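The last shop in Gekley to mend toasters closed in May. For 18 years the village had taken its kettles, lamps and radios there, and most came home working. Now the nearest bench is at Tramel, two buses away, and a new kettle costs less than the fares.

Repair has become a matter of parts. Pandulus, which sells spares by post, lists 642 fuses, switches and leads, yet many newer appliances are glued shut — a screwdriver is no use on them. So they go in the bin, and the household buys another thing to plug in.

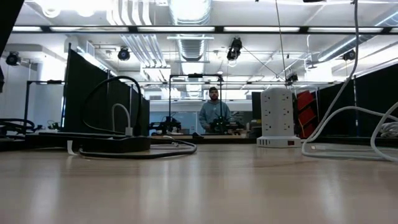
One reader in Tramel wrote to say that her mother's iron had been rewired twice and was still in use, and that she would gladly pay 60 pounds to have it done again.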